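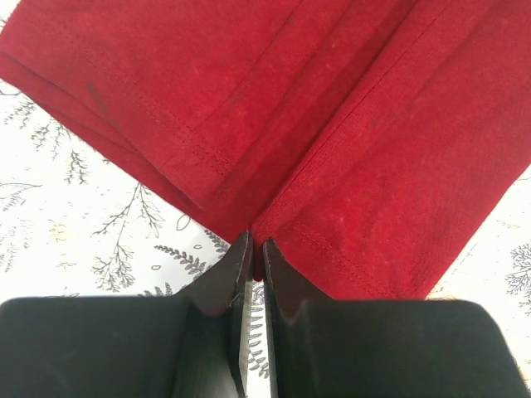 Genalyn Dela Peña
Fiction contributor, Drurside Stories

The Red One

My aunt left me the flat above the dry cleaner's in Drurside, and with it two closets, a chest of drawers and a cedar box that wouldn't shut. I took four days off work for the lot. I figured I'd need two, and then I could spend the other two lying on my own couch with the phone off. Well!

I started with the bed, because I needed somewhere to put things down. She had this white cloth she used as a bedspread, printed all over with thin little drawings of plants, the kind you'd see in an old gardening book. I spread it out flat and told myself that whatever landed on it had to be folded and decided on before I was allowed to eat. Keep, give, or Jailson.

Jailson Guimarães lived across the hall. He'd driven my aunt to the market every week since his own mother passed, and the will said he was to have "whatever he likes from the closets, he is always cold." So I knocked.

"I don't want anything," he said, and came straight in and sat on the radiator.

We did the cardigans first (she had so many cardigans). Then skirts. Then a whole drawer of things from Elluria, the department store that closed when I was in high school, some of them with the tags still on. One blouse had been 400, marked down to 300, marked down to 100, and she'd never worn it. She just couldn't leave it there, Jailson said. She'd told him about that blouse. She was proud of that blouse.

And then, right at the bottom of the cedar box, the red one.

I knew it before I had it all the way out. It was bright, bright red and a bit fuzzy to the touch, with lint stuck to it, and a few darker marks on it that I don't think anybody was ever going to get out. She wore it to the train station in Kairys the July I came to live with her. I was nine. I'd been told to look for a lady in red, and I stood on that platform holding my bag with both arms and looked for red so hard that I walked up to a mailbox.

"She spilled something on it," I said.

"Coffee," Jailson said. "No – soy sauce. She said you knocked the table."

"I did not knock the table."

"She said you'd say that."

I tried to fold it, and here's where I got stupid about it. I can fold. I worked two winters at a laundry in Zovdale and I could do a stack of hotel towels in my sleep. But this thing kept coming out crooked. One side would lie over the other and make a point where there shouldn't have been a point, and there was a long deep crease down the middle that I couldn't persuade to go anywhere. I'd pick up the tip and shake it and lay it down again and there it was, slanting across all those little plants as if it had somewhere to be.

"You're fighting it," Jailson said from the radiator.

"It won't go square."

"Hers never did. She rolled it."

So she'd rolled it! All those years in the box, and I'd been looking at creases from the roll. I looked along the hem, at the stitching, and found a place where the thread bunched up thick, and I knew that too. I'd done that. I was ten or eleven and learning, and she'd handed me the needle and gone off to watch her show, and when she came back I'd gone over the same spot until it was practically a button. She said it would never come undone, that was for sure. She wore it like that to church.

I sat down on the edge of the bed and didn't do any more folding for a bit.

Jailson got up and put the kettle on. I could hear him opening the wrong cupboards on purpose, to give me time. He knew that kitchen better than I did.

"Keep, give or me?" he said when he came back with the mugs.

"You're always cold," I said.

"Red's not my color."

I drank my tea. I got the corner between my fingers one more time and tried to line it up with the other side, and it slid off, and I let it. We did the coats after that. He took a gray one with big pockets and wouldn't look in the mirror, and then he went and looked in the mirror.

I ate at nine that night, standing up. The red one was still on the bed, so I slept on the couch.

Comments (4)

marnie_k
The mailbox!! I had to put my phone down for a minute.

Oldtown Reader
Lovely. My grandmother had a blouse like that, tags and all. We still have it in the hall closet and nobody is allowed to touch it.

tess w.
Did she end up keeping it? Please say she kept it.

Genalyn Dela Peña
@tess w. I had an ending where she takes it home on the train, but I cut it to get under 2000 words and then kept cutting. I think she kept it. Thanks for reading, all of you!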